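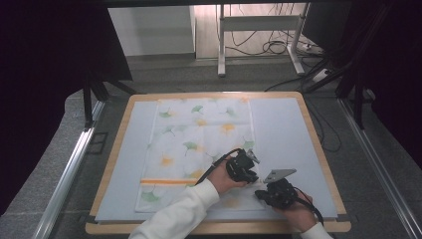
Equipment planning for cloth-handling automation

Equipment planning for cloth-handling automation is the work of deciding what to buy, in what order and with how much money, before a machine is set to fold, flatten, sort or stack fabric. It covers the robot itself, but also a good many humbler things: tables, boards, cables, curtains, spare fingers for the grippers and, of course, a generous supply of cloth. People who have been through it once tend to say that the humbler things took up most of their thinking, and it is a pleasant sort of subject to read about for anyone who likes a well-kept list.

Contents
Background
The work surface
Grippers and hand-held gripping tools
Cables, power and floor space
Cloth as a running cost
A worked budget
Timing of purchases
Criticism
See also

Background

Cloth is awkward for machines. It sags, creases, slides and hides its own corners, and a gripper that copes nicely with a cardboard box may do very little with a tea towel. For this reason many workshops begin with hand-held grippers, which a person works directly while the movements are recorded, and leave the purchase of full robot arms until they have a fair idea of which movements they need. This splits the spending into two stages, and the first is usually much the smaller.

The planner Imelda Lagman, whose guide for small workshops came out under the title The Lellora Notes, calls these stages the table stage and the arm stage. The names have stuck among her readers, and are used in the rest of this article. Her advice is friendly and rather plain: spend the table stage finding out what you don't need.

The work surface

A table is normally the first purchase. It should be steady enough that leaning on it does not shift the cloth, and large enough to leave some bare surface beside the largest piece to be handled, so that there is somewhere to fold into. A wooden table will do very well, and second-hand ones are common.

Many workshops lay a foam board over the top. The board gives a little under a metal finger, so the finger can press down and get beneath an edge without scraping on something hard. A plain pale board is usually chosen, as patterned cloth shows up well against it. Boards wear, get dented and are best treated as something to replace, so a careful budget has at least one spare in it. They also need fastening at the corners, and a packet of clips or a roll of tape belongs on the list however silly it may look beside the larger sums.

Dark curtains are a frequent addition. They keep stray light and passers-by out of the recordings, and they are far cheaper to put up at the start than to fit around a finished station.

Grippers and hand-held gripping tools

Folding is generally a two-handed job, so hand-held grippers are bought in pairs. Prices vary a great deal with the finish and with whatever electronics are inside. The metal finger plates matter more than their size would suggest. A thin plate slides under a hem easily but bends sooner, while a thicker one lasts but tends to push the cloth along ahead of it, leaving a ruck where there should be a fold.

Planners are advised to ask the supplier three things before ordering: whether the fingers can be bought separately, whether the same fingers will fit a robot arm later on, and how long the cable is. The Drisano pattern of finger plate is often mentioned here, having been drawn up so that one plate would serve for both stages.

Cables, power and floor space

Wired grippers trail their cables wherever the hands go, and sometimes that means straight across the work. Longer cables are easier on the wrists but more likely to lie on the fabric. Overhead beams, side rails and simple stands all help to keep things in their places, and each takes up floor that must be allowed for. It is wise to draw the whole station on paper, stands and curtains included, and then to walk round the outline on the real floor before paying for anything.

Power strips, cable ties and covers for floor cables are often left off the first draft of a budget. Lagman keeps them under a heading of their own, "under and behind", and goes back to it last thing before sending an order.

Cloth as a running cost

Cloth is bought again and again. A station that only ever sees one towel will teach its owners a lot about that towel, so a mixed stock is usual: plain and printed, thick and thin, with and without borders. Prints with a stripe near one end are well liked, as anyone looking over the recordings can tell at a glance which way round the piece was lying. Washing and ironing should be budgeted for too, in hours if not in money.

A worked budget

The workshop at Krūmiņa published its table-stage figures in euros, and they are often passed round as a starting point.

Grippers, one pair, with spare fingers: 2091
Rails, stands, beam and curtains: 1834
Table, boards, clips, cables and cloth: 893
Total: 4818

The workshop bought 11 different kinds of cloth out of the last line and later wrote that it would have liked more. Labour was left out, as was the computer used for the recordings, which it already owned. Readers elsewhere will want to add delivery, and perhaps a new table if there isn't one going spare in the back.

Timing of purchases

Grippers tend to have the longest wait and are ordered first. The table and boards can follow, then the curtains, with the cloth bought last, when the size of the board is certain. Workshops tied to a school or college year often aim to have everything standing by September. Money for the arm stage is best held back until the recordings have been looked over, even where a supplier offers a discount for buying the lot together.

Criticism

The two-stage approach has its doubters. The authors of the Proltier handbook argue that hand-held work encourages wrist movements which a robot arm may not be able to follow, and that some of the early spending is therefore wasted. They would sooner see a single modest arm bought at the outset. Lagman's reply, in a later edition of the Notes, was that a table, a board and a pile of cloth are needed either way, and that she had never yet met anyone who regretted a good table.

See also
Gripper
Fabric handling
Workshop layout
Spare parts planning

Page last edited 23/06/2026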